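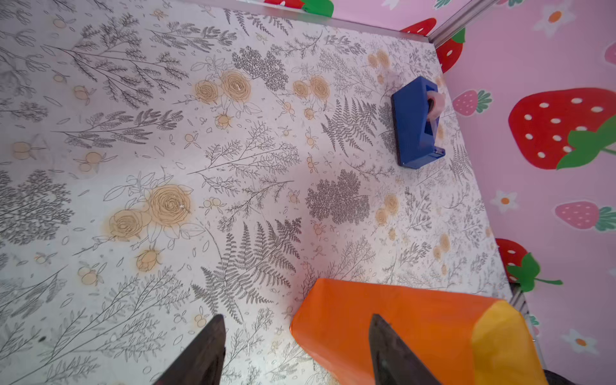
Packing table covering: plain or patterned?

Forum > Small sellers > Packing and posting

reet_p
Posts: 377
I need to redo the surface I pack on. It is an old desk, the top is scratched and it catches on thin wrapping. I was going to put plain white sticky-back on it, but Tarik in town has the end of a roll of Prenuto with a leaf and rose pattern, much cheaper than the plain. Has anyone packed on a patterned top for any length of time? I mostly send soft things, scarves and baby blankets, plus the odd box. Worried it will drive me mad looking for things on it.

justinas_u
Posts: 1401
Plain. I had a patterned oilcloth for 2 years and I would not go back. Clear tape vanishes on it. You cut a piece, put it down for a second, and then you are patting the table to find it. Same with needles and those little plastic tag ends. White or a mid grey, and matt if you can get it, or the ceiling light bounces off.

reet_p
The tape is what I was wondering about. Does it make a difference if the pattern is pale?

justinas_u
Mine was lemons, so no, not pale. I still say plain.

VitoriaT
I'll go the other way. We have a pale botanical on ours, grey ferns and sprigs on a greyish white with roses here and there in a faded orange, and I have no trouble with it. What helps is keeping the tape on something in a strong colour. A bright blue dispenser shows up on it wherever you've left it. A clear or grey one I would be hunting for all day. I don't put cut pieces of tape on the table anyway, I stick them along the edge.

Cutting on it is another matter. Put a board down. Any covering will mark if you take a blade to it.

reet_p
Thanks, that sounds close to the one in Tarik. Do you have anything on the walls? My desk is in an alcove and the paint behind is chipped where parcels knock it, so I may as well do both together.

VitoriaT
Yes, paper on the walls too, strawberries.
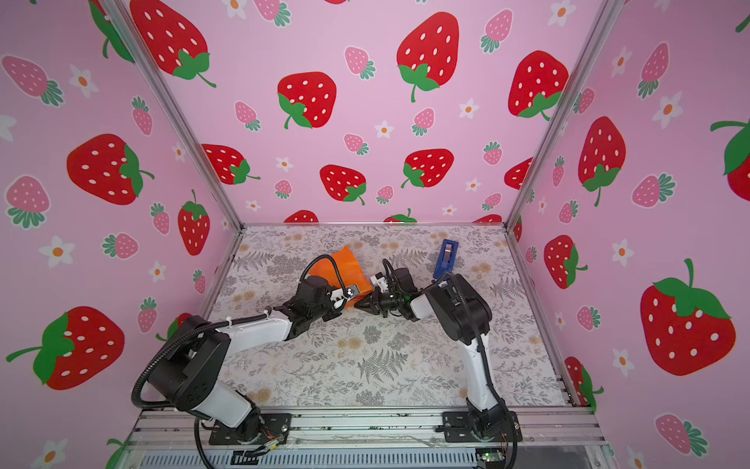
Measuring is where I'd take my time if you are doing an alcove. Do the back wall first and work out to the sides, and leave the table covering till last so the paste doesn't drip on it. I had a drop that was 2 cm short on one side and you do notice. As for the two patterns together, my sister thinks it's too much, pink with big red strawberries on three sides and then ferns underneath. I've stopped seeing it. Anything orange still stands out a mile on the table, even crumpled up.

justinas_u
Can't agree about the walls. Busy walls and a busy table and you've nowhere to rest your eyes. Also if you ever want to take pictures of your stock you will be doing it somewhere else.

VitoriaT
I do take stock pictures somewhere else, on the windowsill. It's a packing table.

taha_younis
Wallpaper behind a packing area will scuff whatever the pattern, I'd use a wipeable paint. If you are set on paper, get a vinyl one. I used Gilora vinyl in the hall and it has stood up to a pushchair. The join at the corners lifts a bit in August when it's warm, so put extra paste there.

For the table I'm with Justinas on plain but not because of the tape. Patterned stuff has to be lined up if your desk is wider than the roll. Reet, how wide is it?

reet_p
Just narrower than the roll, so only one piece needed.

taha_younis
Then ignore me.
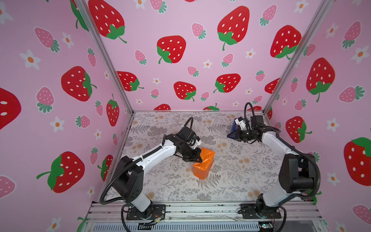 Posted by Mārtiņš Mägi (mmagi), Wednesday, 7.50 am

Patterned for me as well, but think about what you pack in. I use coloured wrapping and the colour matters more than the table. Orange on a grey and white fern print is easy, you can see every corner and crease. White tissue on the same print is a pain, because the leaves show through and you can't tell if you've folded it straight. If Reet sends everything in white tissue she should listen to Justinas. Shiny wrapping is also slippery on a smooth covering, so hold one corner down while you turn it.

Also, don't stick it straight on to a scratched top. Sand first or you will see every line through it. I didn't and you can.

reet_p
It is white tissue for the blankets, and brown paper for the rest. Hmm.

justinas_u
Plain then.

VitoriaT
Or put a sheet of brown paper down when you do the blankets. It takes no time.

justinas_u
Then she's bought a pattern to cover it with brown paper.

reet_p
I'm going to ask for an offcut of the rose one and try it with the tissue before I decide. Walls will have to wait, the quote for vinyl came to over what I paid for the desk. What grit for the sanding?

mmagi
120, then 240. Wipe it down and leave it overnight before you stick anything.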